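**11 novembre 2022 — cahier d'atelier, banc de simulation Mullden**

Reprise du défaut de prise sur le modèle Granström. Rappel pour ceux qui n'ont pas suivi : la pince se ferme sur la pièce, tout va bien, puis le simulateur signale un effort absurde et le bras part en arrêt de sécurité. Deux arrêts ce matin, deux fois au même pas de calcul : 134. Reproductible, enfin ! On courait après ce truc depuis le début de novembre.

Pistes écartées :

- gains du contrôleur (remis à l'origine, aucun effet)
- masse de la pièce
- script d'approche de Lultamach, relu ligne à ligne

Reste le maillage de collision, et là ça devient passionnant. La version exportée par Irix est très simplifiée — je soupçonne une arête de la tige qui entre dans un doigt à la fermeture. Le solveur voit une interpénétration et repousse de toutes ses forces. Limite d'effort réglée à 600 dans le fichier, franchie d'un coup, sans montée progressive sur la courbe. Très belle courbe d'ailleurs, je l'ai gardée. 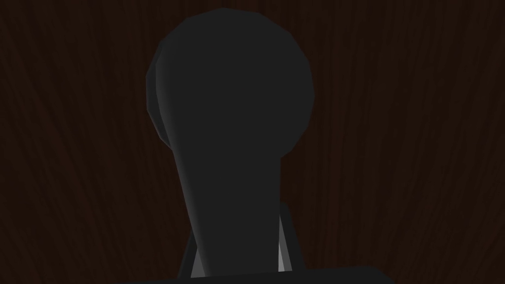
*Granström*

Sur ce rendu, le contour de la tête est fait de petits segments droits, bien visibles en haut à gauche et en haut à droite. C'est le maillage visuel, donc ça ne prouve rien pour la collision, mais ça donne envie d'aller superposer les deux. La zone où la tige rejoint la pince, bordée de deux liserés clairs, ne suffit pas pour trancher à l'œil.

À faire :

- afficher les points de contact au pas 134
- réexporter la tige plus finement
- NE PAS relever la limite d'effort pour faire passer l'essai
- aucun transfert sur le bras réel d'ici là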